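## 4. Failure analysis: cable snags during sorting

### 4.1 How the fault showed up

The sorting task was the last of the bench tasks to be added and the one that gave us the most trouble. The two arms are asked to clear small electrical goods from a shared surface and put loose batteries into a tray. Over the whole study we ran 2250 trials of this task on the Wincombe bench. In 70 of them, one arm or the other stopped on a torque fault and had to be restarted by hand. We first put these stops down to bad grasps, as the earlier Drerkatik trials had shown a similar pattern when a gripper closed on the rim of a tray. That reading did not hold up once the joint logs were lined up with the overhead video.

In most of the stopped trials the gripper had closed cleanly on the right object. The fault came later, during the lift or the first part of the move toward the tray. Torque at the wrist climbed slowly over a second or more, which is a very different trace from the sharp spike of a collision. The planner saw the path as clear and kept going. The controller, which had no model of anything soft, treated the extra load as a heavier object until the limit was reached.

Going back through the video, we found that a flexible item was caught in 23 of the 70 stops. The rest were ordinary contact faults and are covered in Section 4.4. The snags are worth treating on their own for two reasons. They were the only faults that damaged hardware, and they were the only ones where the arm moved objects it had not been told to touch.
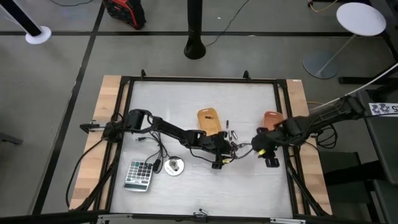

**Figure 4.** The sorting task on the Wincombe bench, with both arms over the work surface.

Cable snags fell into two groups, depending on whether the cable belonged to the task or to the robot. Task cables were the more common. They were placed on the surface along with the other goods, and the perception module was trained to report each one as a single box with a center point. A box of that kind says very little about where the cable will go when one end is lifted. In Figure 4 the thin cable between the two grippers lies in a loose loop, and the power cord near the calculator loops up beneath the left arm. A layout like this passes every check in the planner, as the checks are made between the arm links and a set of rigid shapes, and cords are left out of that set. The robot's own cables made up the second group. The wire below the left forearm sags toward the gripper, and the planner does not account for that slack either.

### 4.2 The worst case

The most serious fault happened early in the second block of trials. The left arm had been sent to pick up a battery lying close to a cord. The fingers closed on the battery and also pinched the cord against it. The battery was reported as held, the arm lifted, and the cord came up with it. The other end of the cord was under a second object, which slid across the surface and into the path of the right arm.

At that point the two arms were running on separate plans. The right arm had been given its path before the object moved and did not look again until it reached its next waypoint. It struck the object and pushed it against the frame. The right arm stopped on a torque fault after the contact. The left arm, which had not yet reached its own limit, kept pulling for 4 seconds. The cord's outer cover split near the plug, and one of the left gripper fingers was bent far enough that it had to be replaced.

The cord was not connected to power, and we had never run the task with live cords. The fault still showed a gap in the safety setup. A stop on one arm did not stop the other. Each controller had been tested alone and each did what its settings called for. The shared stop covered only the emergency button, and the operator pressed it after the damage was done.

### 4.3 Changes made

We made three changes before going on with the trials. First, a fault on either arm now halts both. This was done in the low-level controller so that it does not depend on the planner or on the network link between the two machines. Second, we replaced the fixed torque limit during lifts with a check on how the load changes. A held battery should add a small, steady load. If the load keeps rising as the gripper moves up, the arm stops, lowers by a short distance, and opens.

Third, the Sikora segmentation model was added to the perception step for cords and cables. It returns a mask in place of a box, and the planner rejects any grasp whose finger area overlaps the mask. The model often misses thin dark cable where it passes under an arm, so we use it as a filter on grasps and do not rely on it for safety.

The forearm wiring was also tied closer to the links. This took up most of the slack, but a certain amount has to be left for the wrist to turn through its full range. The same wiring kit is used on the Flindusberg bench, where the wrist range is smaller and the wires can be held tighter.

The load check has a cost. It sometimes stops a good lift when a battery drags against the side of the tray or against another battery. The arm then tries again from a new pose, and most second tries go through. We left the threshold low and accepted the slower runs.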